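How Does a Robot Hand Stay Healthy?

163 shares 2 comments

Torno is a robot that learns its jobs inside a computer. The people at Urio look after it, and the part they check most is the gripper. A gripper is the robot's hand. It has two fingers, and they move together and apart.

A gripper in a computer cannot get rusty, but it can still be set up wrong. If the numbers for the fingers are wrong, the robot may close them too early, or squeeze the air next to a cup. So every check begins in the same way — the fingers open wide and wait.

Next comes the middle. The space between the fingers has a middle line, and the robot must know where it is. Then it can bring a thing to that line before it closes the hand. After this the team tries the hand on harder jobs, for example a door handle.

Inside the computer world, from close to the hand and from farther back:

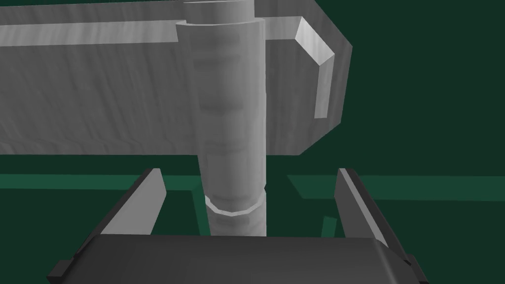
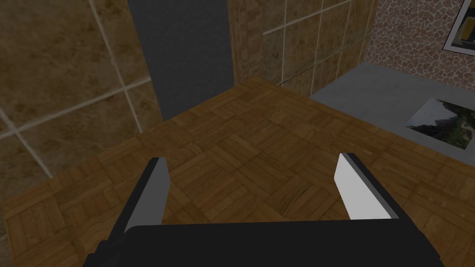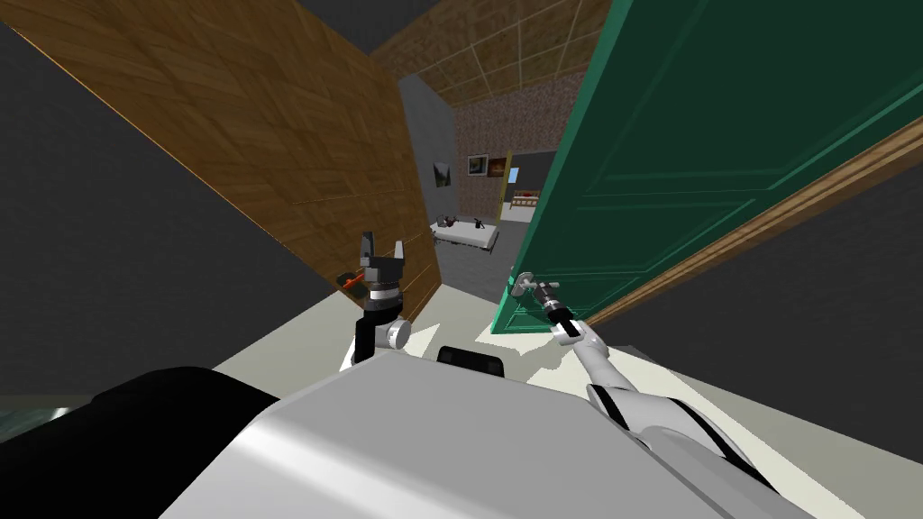

When a check goes badly, the team changes only one number and starts again. This is slow, but then they know which number made the difference. In March they needed 189 tries before Torno could open a drawer well. They write every try in a notebook, also the bad ones.

You can test your own hand too. Use only your thumb and one finger, and pick up a pencil, a coin and a sock. Which one is the hardest?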